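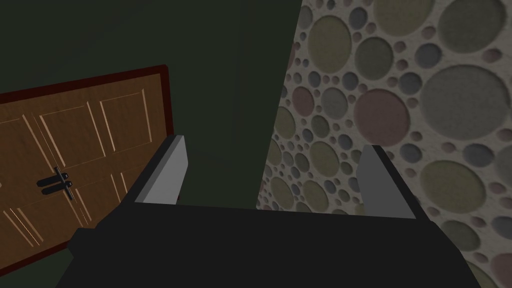

Wed 10 May

Residence diary, Inis House. Entry by the Archivist in Residence.

The morning was given to the parish correspondence. Box 16 had been listed in the old handlist as "letters, various," and was found to hold the greater part of the Dallier family papers, together with receipts from the Adico flour mill and one bundle with no label. The letters had been folded in three and tied with garden twine. The twine was cut and kept in an envelope, as the house rules require, and the letters were left under light weights until after lunch.

Ms. Pugh arrived at ten to discuss the July display. It was agreed that the display should concern the ferry and the people who worked it, and that the flood would be given one case only. The residence had proposed two. Ms. Pugh observed that the flood has been shown three times in recent years and that the ferry has never been shown at all. The point was accepted. A draft list of items is to reach her before the end of the month.

Rain from noon. The reading room was kept at its usual temperature, but the north window continues to admit a draft, and the reader at the end table asked to be moved. The matter has been entered in the repairs book for the second time.

The unlabeled bundle was opened in the afternoon. It proved to be the account book of a ferryman named Sinaga, with 22 loose sheets placed inside the back cover. The hand is clear and the spelling uneven. Passengers were charged by the head, cattle by the pair, and a bride crossing to her wedding was carried free. He notes the weather beside each day's takings, and in one place writes only "Fog. Stayed home. Mended boots." The sheets appear to be out of order, and no attempt was made to rearrange them. A pencil number will be given to each sheet as it was found.

Mr. Phúc Khúc telephoned from the county office regarding the conservation grant. The form must be submitted in two copies and signed by the head of the house, who is away until next week. He was good enough to allow an extension of eight days. He also asked whether the residence would give a short talk to his staff on the care of family papers. A reply was promised.

Supper was taken with the other residents. The translator has finished her fourth chapter and read a page aloud, at the request of the table. The discussion afterward turned to whether a diary kept as a duty can be of use to anyone later. Opinion was divided. The present writer thought of the ferryman and his boots and did not speak.

Expenses: stamps, one box of folders, bus fare.

For tomorrow: number the Sinaga sheets; write to the mill about the missing ledger; return the key of the map cabinet, which was carried upstairs by mistake.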